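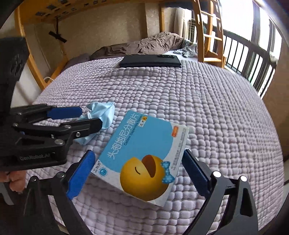 A box of cefdinir dispersible tablets on a quilted bedspread.

Zakville, 2018-10-16

I'd been trying to pin down Glenys Kneath for weeks before she finally rang me back, from a car park, with a sausage roll on the go. "Come round tomorrow," she said, "but don't expect biscuits." (There were biscuits.)

Glenys runs the Henare Forum, which puts on public talks about discrimination and how councils and governments record it, or don't. The next one is a panel on language barriers in public services, and she wanted to talk about that. I wanted to talk about the council's new complaints register, so we did a bit of both.

"People think a complaint is a form," she told me, pouring the tea. "Half the folks I meet have never filled one in. They've told their sister, they've told the bloke at the servo, they've told me. The council hasn't heard a word of it, and then it stands up and says there's no problem!"

The register opened in January and has more than 600 entries so far, a number I honoured with a low whistle. Glenys wasn't as impressed. By her reckoning 540 of them came in through the Forum's own drop-in mornings, with someone sitting beside the person and typing it up for them.

"So what does that tell you about the website?" she said.

I put that to Hema Salian, who joined us late and pinched my chair when I got up for milk. Hema looks after the register for the council and she was pretty frank about it. "The website's in English and the help line's in English," she said. "We've got money for interpreters at 2 sites and we need them at 8. I've said so in writing, and I'll say it again at the panel with the mayor sitting there."

Will the mayor be sitting there? Hema looked at Glenys. Glenys looked at the biscuits.

"He's been invited," Glenys said. "He's been invited very warmly."

We got onto the Cokar report next, the one that came out last year and made everybody cross. I asked whether it had done any good, and this is where the two of them part ways. Hema reckons it gave her something to wave at the budget meeting. Glenys thought it was far too long and written for other people who write reports. "I took it to a mothers' group and they used it to prop the door open," she said. "It was a hot day, mind you, so they were grateful."

What she'd like is a short yearly summary, translated properly, with a page at the back saying what was fixed and what wasn't. Hema said she'd be happy to draft one if somebody would sign off on the translation bill. They've been having this conversation for a while, I gather!

The panel is at the Tristilance Hall, doors at half past six, free entry, and there'll be interpreters on the night. Questions can be sent in beforehand in any language you like. Glenys reads every one of them out, including the rude ones.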